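Zosance Disk Keeper 2, reviewed

Zosance Disk Keeper is a small Windows utility that checks external drives for file system errors, reads their health data and keeps a log of both. I ran version 2 on a desktop and an older laptop for nine days, with a mix of hard drives and flash sticks attached.

Setup is an 8 MB download. The installer adds one background service and a tray icon, and asks for a restart. Scans are started from the tray menu or set on a schedule per drive. The scheduler identifies a drive by its volume serial number, so a changed drive letter does not break the job. Reformatting the drive does.

A quick scan covers the file table and directory structure. A full scan also reads every sector in use. On a 400 GB partition holding mostly large picture and render files, the full scan took nearly 2 hours over USB 3.0. Processor load stayed low. Copying files to the same drive during the scan was slow enough that I paused it.
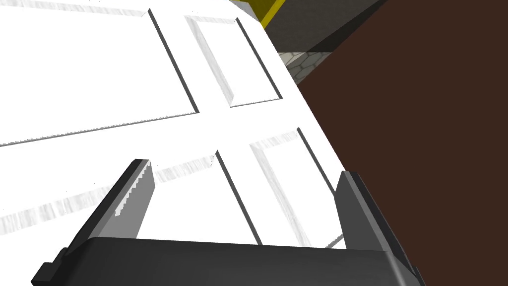
Render of a white paneled door.

Health data is the weak part. Both of my hard drives reported temperature and reallocated sectors correctly, but a Plenuteck enclosure returned nothing, and the program showed a green status for it anyway. A missing reading should be marked as unknown. Grovon's free checker handles the same enclosure properly.

Logs are saved as plain text, one file per drive, and can be exported to CSV. There is no size limit setting, so old entries have to be cleared by hand.

Recommended for scheduled scans. For health monitoring, keep a second tool installed.

Morenike Oyewole, May 2026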